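Newsletter, February 7, 2020
On the bench: the Orton hand-held gripper kit from Sustik

The box from Sustik landed at our Fluvdale workshop two weeks before I had time to open it, and I've been making up for it ever since. The Orton is a hand-held gripper: you squeeze, the fingers close, and a small camera watches everything from the wrist. You do a job with your own arm and the recording goes off to train a robot arm later. I've wanted to try one of these for ages!

First, the build. It comes flat in a tray with the linkage arms, the fingers and a bag of screws, and the instructions are good (big drawings, not many words). I had mine together in an evening with 2 cups of tea. My only grumble is the finger screws, which are tiny and love to roll under things. Work over a tray, or a towel.

Speaking of towels, that's what I've been practising on. Cloth is a rotten thing to teach a robot. It sags, it bunches, and it never lies the same way after you let go. A thick microfibre towel is my favourite test piece, and I've been going at it by the corners: close on the tip, lift, carry it across, let go. My target was 50 good recordings before I wrote a word of this, and I got there with a sore thumb. 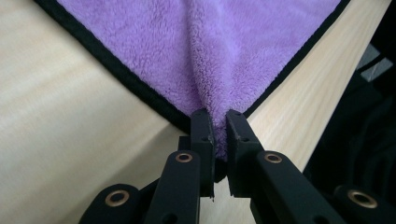
The feel in the hand is what won me over. The squeeze is light and even, and both fingers meet in the middle every time, so after a while you stop thinking about the tool and just think about the fold. You do have to unlearn a few habits. I kept wanting to smooth the cloth with my other hand, and of course the robot won't have one. Slow down, come in low, and commit to the pinch.

Gil-soo Yook, who has had an Orton on his own bench since July, put me on to the shared folder where owners swap their recordings. There were 2,474 in it when I looked, mostly kitchen jobs and laundry, and he's hoping for another 2,000 by winter. He also told me to keep my lighting the same from one session to the next. I ignored that, and had to redo a whole afternoon's worth when the light changed colour on me.

The Sun software that comes with the kit is fine once it's running. Sorting and naming clips is quick, and you can throw out a bad take with one key. Exporting is slower than I'd like, and the help pages still describe an older menu. I'd also love a softer set of fingertips as an option, for thin stuff like tea towels and hankies.

I'm keeping mine. Next I want to try socks, in pairs, and if anyone in Fluvdale would like a turn with the Orton, drop me a line and come by the workshop.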